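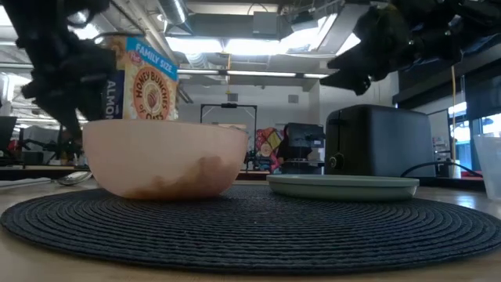
Cereal, bowl, plate, toaster. Breakfast at our place, more or less complete.

Sunday, October 16, 2022

I have been meaning to write about breakfast for weeks, and every time I sit down to do it I end up eating breakfast instead. So please forgive me if this one wanders a bit. I have my coffee, the house is quiet, and it has been raining since before I got up.

Long-time readers will remember that when we moved into the apartment on Slaoui Street I had grand plans for the mornings. There was going to be homemade granola in glass jars. There was going to be a fruit bowl, and bread from the Vindov bakery sliced the night before and kept under a cloth. I did make the granola, twice, and the second batch was even pretty good, but it took most of an evening and was gone by Wednesday. After that we went back to the family-size box of Honey Bunches of Oats and I have not felt bad about it for one minute. I grew up on cereal. My grandmother kept hers on top of the refrigerator where we couldn't reach it, and I think that is why a cereal box standing right out on the table still feels like a small luxury to me.

The big change this fall is that breakfast now lives in one spot. Before, the toaster was in the corner by the stove, the bowls were over the sink, and the cereal was wherever the last person had left it (once, memorably, in the coat closet). I walked back and forth so many times before eight in the morning that my step counter said 297 before I had even sat down! Now the toaster and the cereal stand side by side at the back, and the dishes go in front of them on a round black woven placemat. You can pour and toast without taking a step.

I'm very fond of that placemat. I bought it at Rornance, the housewares place out past the car wash, on a day when I had gone in for light bulbs. It was the last one on the shelf, and I stood there for a good while wondering whether one placemat was a silly thing to buy. It is wide enough for a bowl and a plate next to each other, and the crumbs mostly stay on it, so I can carry the whole thing to the sink and shake it out.

The bowl is plastic, and I know some of you have opinions about that. I had opinions too, until the year we broke so many of the white ones that I was down to three that matched. The bowl is a soft peachy pink and the plate is a pale sage green, and I like them together more than I ever liked the white set. They remind me of those butter mints you used to get at weddings. The bowl has a nice wide rim too, so it's easy to carry when it's too full, and in this house it is always too full.

As for the toaster, it's a plain black one with two slots, and I keep thinking I'd like a bigger one. We had a four-slot Flostix for a while and it took up half the counter and toasted one side of the bread darker than the other, so maybe I should leave well enough alone. Two slices at a time means somebody is always waiting, but it does give you a chance to finish your cereal first. The cord runs off to the right, and I would love to hear from anyone who has a good way of keeping a toaster cord tidy that doesn't involve a twist tie. I have used twist ties and I don't care for them.

A few people asked me last time what we put on the toast. Usually butter, and then either apricot jam or a little cinnamon sugar, which I mix up in an old spice jar. For the sugar I use around 40 grams with a good heaping teaspoon of cinnamon – more if the weather is like this. I mix it by shaking the jar, and I once did that without checking the lid, and we were sweeping up cinnamon until Thanksgiving.

Next I want to do something about the cups. We use clear plastic ones for juice and they're perfectly good cups, but they don't have a proper place yet and they drift off to the edge of everything. I've been thinking of a little tray, or maybe a hook rail if I can find mugs I like as much. I'll let you know what I decide, and if the granola ever makes a comeback I'll post the recipe with the coconut in it.

The rain has let up a little now, so I'm going to put two more slices in and see about the laundry.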